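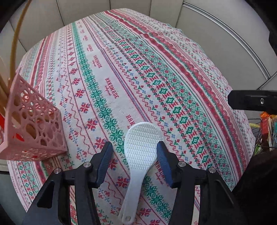 Rice paddle between the fingertips, utensil basket at left. View from the gripper's own camera.

Calum Kitchen Set, read me first

Hi, and thanks for downloading! I'm Sanaa Tazi, and I look after this set together with Joaquim Salgado. It's a collection of short recordings of people handling everyday kitchen tools with a hand-held gripper, made so that a robot arm can learn the same motions later on. We recorded in real kitchens, on whatever table was there.

What you get

There are 400 recordings in the August release. Each one comes with the video from the gripper, the path the gripper took through space, how far open the jaws were at every moment, and one plain sentence saying what the person was asked to do ("put the rice paddle in the basket", that sort of thing). The sentences were typed by whoever was holding the gripper, so the style wanders a bit. Ilídio writes like a telegram and Celeste writes like a cookbook, and I've left them both alone!

Tools you'll meet include rice paddles, wooden spoons, ladles, whisks and spatulas. Paddles that lie one on top of the other are my favorite part of the set and also the biggest headache. They're thin, they nest, and if you close a little too low you get both. We kept the double grabs and gave them their own label (two_at_once) so you can train on them or drop them.

How we recorded

Five of us did the collecting: Xiaoyan Pan, Ilídio Moreira, Celeste Torres, Joaquim and me. Before each take you set the tools down, start with the jaws open, wait for the beep, then do the job at a normal pace. If you fumble, keep going and finish. A fumble followed by a recovery is worth having, and those takes are marked "recovered".

We didn't swap out tablecloths or tidy the background. Busy prints do make life harder for some trackers — on one striped cloth Trellden (our pose tool) lost its place so often that we redid the whole afternoon. If you run your own tracker on the raw video, check the patterned-cloth takes first.

Things that are a bit off

The fisheye lens darkens the corners a lot. We ship the video as recorded, with the lens calibration in a separate file.

Jaw width drifts in the first batch. Xiaoyan found it and wrote a fix, which is already applied. The old values are in the "raw" folder if you want them.

All five of us are right-handed. I'd love some left-handed takes, so please get in touch if you can help.

Splits

We hold out 3 kitchens completely for testing. Please don't peek at them while tuning. There's also a small starter pack of 100 recordings, all from the training kitchens, for anyone on a slow connection or just having a look around.

Using it

Free for research and teaching. Credit "Calum Kitchen Set" and mention the release month. If you find a wrong label, open an issue with the recording number and Joaquim will usually get to it before I do.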